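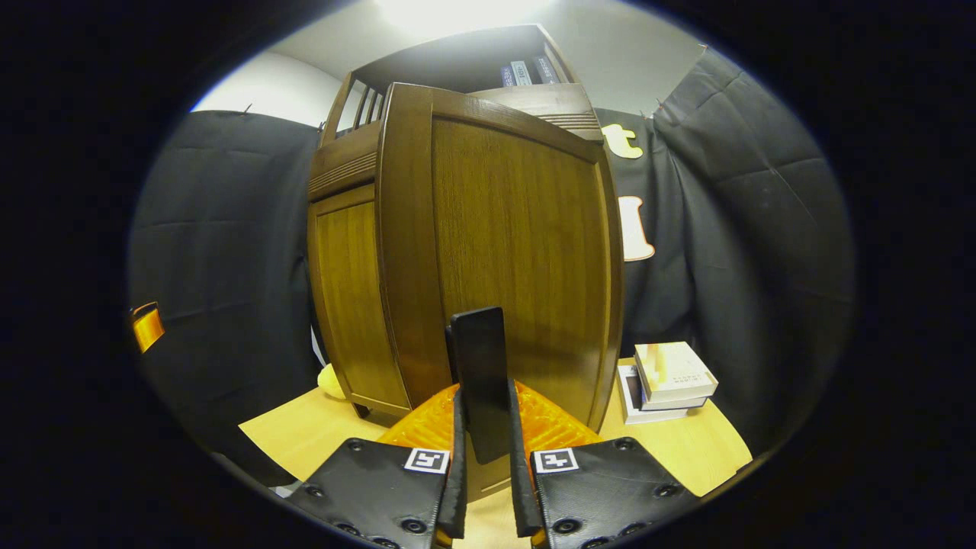 Restell Small Furniture is a collection of photographs and notes about little cabinets, shelves and boxes that stand on other furniture. We started it because most catalogues of furniture leave out the small pieces, and the words for their parts are different from one seller to the next. A typical entry is the dark brown cabinet with the curved front, which stands on a light wooden tabletop and has three books on the shelf above the door. For such a piece we write down the shape of the front, the carving (here it is bands of grooves), the legs and what is kept on it.

Contents

The present release has 340 pieces and 1,012 photographs. They come from 24 homes. Every piece has one line in the file pieces.csv, and every photograph has one line in photos.csv.

Fields in pieces.csv

piece_id - number of the piece, never used again if the piece is removed
front - flat, curved, open or mixed
carving - free text, short
stands_on - table, floor, wall or other piece
contents - what is on or in it, as the owner left it
wood - only filled when the owner knows it, otherwise "unknown"

Known problems

The word "curved" was used too freely in the first entries. Vibeke Lauritsen has corrected most of them, but eight are still open and have the note "check front". Colours depend much on the lamp in the room, so please do not use them for deciding the kind of wood. Book titles are not copied, also when they can be read.

Changes

Friday, January 17, 2020 - field stands_on added, spelling of "moulding" made the same everywhere. The Norðdahl pieces will be added in February.

Contact

Questions about the fields go to Hemant Rana. Corrections are welcome - please give the piece_id.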